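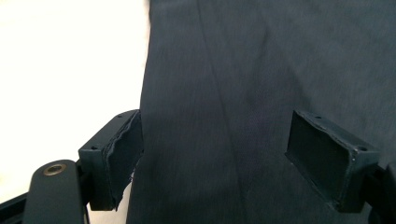
Household Notes, Issue 133, page 6

Calendars and Reminder Apps for Household Upkeep

Many households now keep their cleaning and maintenance schedules in a calendar application. The following recommendations were prepared by Kamala Annamalai and reviewed by Tormod Lunde for readers who already use such software and wish to use it more effectively.

Create a separate calendar for the home. Upkeep tasks that share a calendar with work meetings are easily overlooked, and a separate calendar can be hidden when it is not needed. Most applications allow each calendar its own color. Choose one that is easy to tell apart from the others on a small screen.

Enter repeating tasks by interval. Filters, smoke alarm batteries and refrigerator coils each have a recommended interval in the owner's manual. Where the application offers a choice, select "repeat after completion" so that a delayed task moves the next one forward as well.

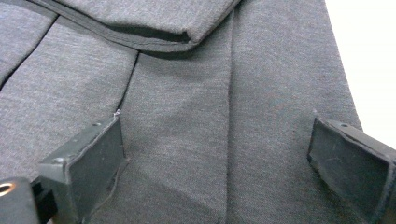
Set the reminder for a time when the task can be done. An alert at 7:00 in the morning for a job that requires an hour of work will usually be dismissed. Early evening suits most indoor tasks – outdoor work may need an earlier alert from September onward, when daylight is shorter.

Use the notes field. Record the filter size, the type of bulb or the location of the shutoff valve in the entry itself. Readers who tested this practice for us in Trulik reported fewer repeat trips to the hardware store.

Share with care. Give editing rights only to those members of the household who carry out the tasks, and viewing rights to the rest. Li-hua Yau recommends placing a first name at the start of each entry title, so that responsibility is clear in the month view.

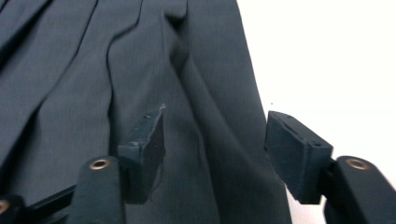
Review the calendar twice a year. Delete entries for appliances that have been replaced, and export a backup copy before changing to a new application. Repeat rules do not always transfer correctly, and each one should be checked by hand after the import.

A printable list of common intervals is available from the Reton office. Please request leaflet 309.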